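Subject: Re: [gistovside] recap of the tunnels session, and who has the map?

Chia-hao Lau wrote:
> Fun night. Two things I lost track of. Did the Ullance let go of
> Sulemana's lantern before we ran, or does it still have it? And are we
> calling the bridge crossed or not? My notes just say "BRIDGE???"

Hi all,

Okay, the lantern! The Ullance still has it. Sulemana tried to bargain, offered it her name, and then took her name back when she found out what it meant by "keep." So she has her name and no lantern, and we're down to the one torch (mine, and I rolled a 7 on keeping it lit, so don't get comfortable).

The bridge is crossed, but only by three of us. Pindberg is on the far side with the mule. I love that mule and I would like it noted that I voted for sending it last.

Here's where I think we stand going into the next session:

1. Pindberg hears singing from the tollhouse and has told the mule about it, at length. The rest of us don't know yet, in character, so please try to look surprised.

2. We owe the ferryman 200 in silver. We have 50, plus the spoons. I still say the spoons are worth more than he thinks -- they came out of the bishop's own kitchen and one of them hums. 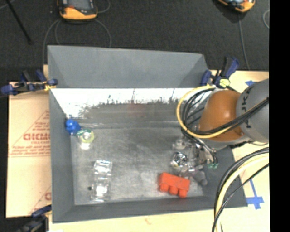 3. The map. I had it when we left the crypt, then I handed it over during the thing with the bats, and after that I have nothing written down. Chia-hao, I'm pretty sure it's on your sheet under "misc." If it isn't, we're walking to Gistovside by guesswork again, and you all remember the swamp.

4. The door with seven locks. We've opened four, and one of those locked itself again while we were arguing, so call it three. Sulemana wants to try singing back at it. I want to try the humming spoon. We can fight about that when we get there.

Also, a rules question I'd like settled before we play and not in the middle of a fight. If the Ullance can only move while somebody is telling the truth, does an honest mistake count? It got two whole steps closer when I said the stairs were safe. I believed they were safe! They were extremely not safe!

I can host again in December if we're still going by then. Same start as usual, 7 in the evening, and I'll make the bean thing. Somebody bring the big dice, mine rolled under the stove and I can't reach them.

See you in the tunnels,
whoever is holding the torch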